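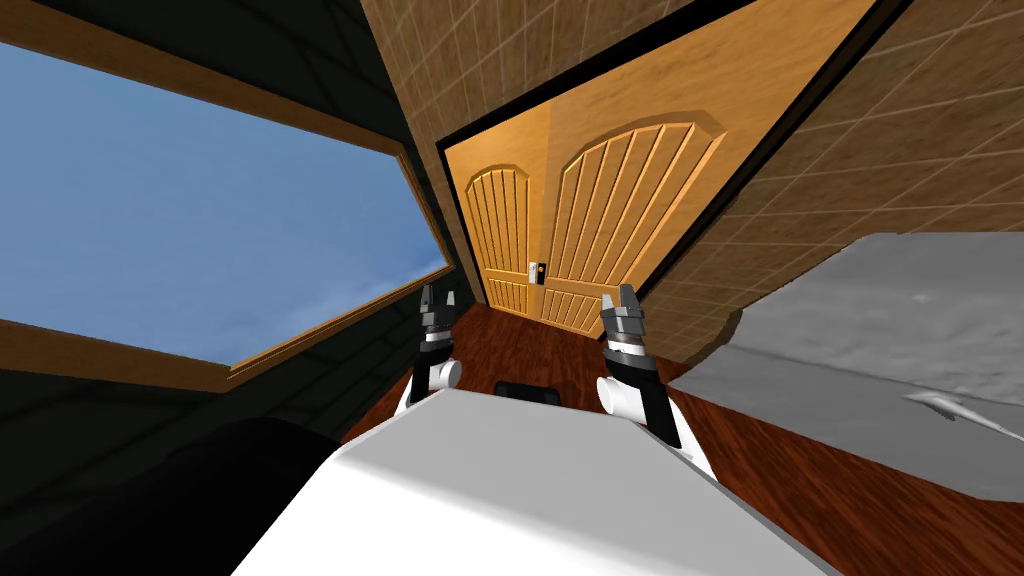

Double doors with the arched panels, narrow leaf on the left

erunwood_dave
Looking for opinions on double doors between a hall and a back room. I like the style at the top, orangey wood with grooved arched panels, one leaf narrower than the other. Our opening is too wide for a single door and the joiner has suggested an uneven pair, so we would use the wide leaf day to day and keep the narrow one bolted. Has anyone lived with this? The quote is £1,134 fitted, not including handles.

S. Kaushik
We have had an uneven pair for 3 years. No complaints about daily use. You open the small leaf when a sofa needs to come through and otherwise forget it exists. Get decent flush bolts, top and bottom. Ours came with cheap ones and the bottom one filled up with grit by February.

lepik_a
I'd go for an equal pair. Uneven doors always look like a mistake to me, more so when there is an arch in the panel, as the two arches end up at different heights and your eye goes straight to it.

S. Kaushik
That's taste though. Old houses round here are full of them.

lepik_a
Old houses have plain panels, mostly. I'm only saying look at a pair in person before paying. Petrauskas had some in their showroom when I was last in.

Apolinar B
How wide is the opening? With an equal pair you can end up with two leaves that are both too narrow to carry a tray through, and then you open both every time. That's what happened at my mum's. She took them off in the end and hung a curtain.

erunwood_dave
Haven't got the tape to hand but the joiner worked it out and said the wide leaf would be the same as a normal internal door. An equal pair would be tight.

Apolinar B
Then I would go uneven.

sawsan_s
Grooves collect dust. I have grooved doors on a wardrobe and do them with a dry paintbrush, as a cloth won't get in. Not a reason to avoid them but worth knowing if you have a dog or a coal fire.

Also check what the finish is. Ours were sold as oiled and had a lacquer on, so when we tried to top up the oil it just sat there and went sticky. Took a weekend to get off.

indrek77
£1,134 is steep. I paid £659 for a pair from Trivier and hung them myself. Softwood, stained, but you'd have to be told.

S. Kaushik
Is that with the frame?

indrek77
No, reused the old frame.

S. Kaushik
So not the same job - he's getting a frame and labour.

indrek77
Fair enough. Still think it's worth ringing round. There's a chap in Gotley who does door hanging only, no supply.

erunwood_dave
Thanks all. I'm going to ask for the quote split into doors, frame and fitting, and find out what the finish is. Leaning towards the uneven pair. Will look at Petrauskas first.

lepik_a
They shut at 4, so go in the morning.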